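July 25, 2019
Jayanthi Subramaniam, Linton bench notebook
3 min read

Picking up from where I left off with the contact stop. Pavithra merged the new depth filter into Marar last night and says the glare problem is "mostly handled." I have heard that about three filters now, so I ran the old set again before touching anything else.

Replay over the stored approaches: 413 logs, old filter against new. The new one returns a valid depth patch inside the recess in more of them, fine. But I went through the ones it "rescued" and a lot of those patches are just the neighbors smeared across the hole. It fills the gap with the depth of the flat face. For a recessed target that is the worst possible guess, and it comes with a high confidence score attached. I would take a hole in the data over a confident wrong number any day.

Turned off hole filling inside the target region (fill_roi = false) and kept it everywhere else. Planner complains more. Good, it should.

Second thing, the gray rod. The planner still treats the held rod as a fixed extension of the tool, dead straight along the approach axis. It isn't. It leans very slightly in the fingers, and the tip offset in the config is whatever somebody typed in back in September.

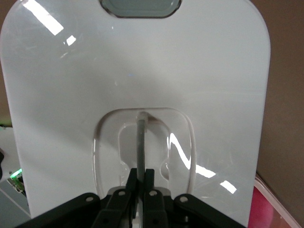
The tip model needs two more parameters at least, lean angle and lean direction, estimated after the grasp and before the approach starts. Pavithra wants to get them from the wrist view by fitting a line to the shaft. My worry is that the shaft is gray and slightly see-through, and the glossy plastic behind it throws streaks that look a lot like edges. Line fit on a single image gave me two candidate lines as often as one. The pale tip is easier to find than the shaft, so I'd start from the tip and the finger gap and only use the shaft edges as a check.

Tried that by hand on a few images. Looks reasonable. I don't trust "looks reasonable," so it goes behind a flag until it has been through the whole replay set.

Third, timing. Brindemard (the new scheduler, Tallbridge branch) was supposed to fix the late stop. Measured from force threshold crossing to velocity command at zero:

old scheduler, worst case: 239 ms
Brindemard, worst case: 200 ms

That's an improvement, and it is still awful. The typical case is fine on both, which is why the demo numbers look so nice. The worst case is what scuffs the panel. I suspect the image callback is sharing a thread with the force callback again. The config says separate threads; the trace says otherwise. Ran the trace twice to be sure and got the same overlap. Trace is saved as run 1638 if anyone wants to argue.

Also found the force bias is only zeroed at startup. So every grasp after the first carries whatever the sensor has drifted to. Moved the zeroing to just after the fingers close, arm still, nothing in contact. One line of code, months of people tuning thresholds around it. Please don't copy the old thresholds across, they were compensating for this.

Left to do:
- pin the force callback to its own thread for real, check with a trace and not the config
- tip-first lean estimate over the full replay set
- log raw depth next to filtered depth, always
- ask Pavithra what the confidence score is supposed to mean, the docs say "quality"

I'm not signing off on the Tallbridge merge until the first one is done. Leaving speed at the lower limit overnight, please don't raise it.

We use cookies to improve your experience on this site. Accept | Manage preferences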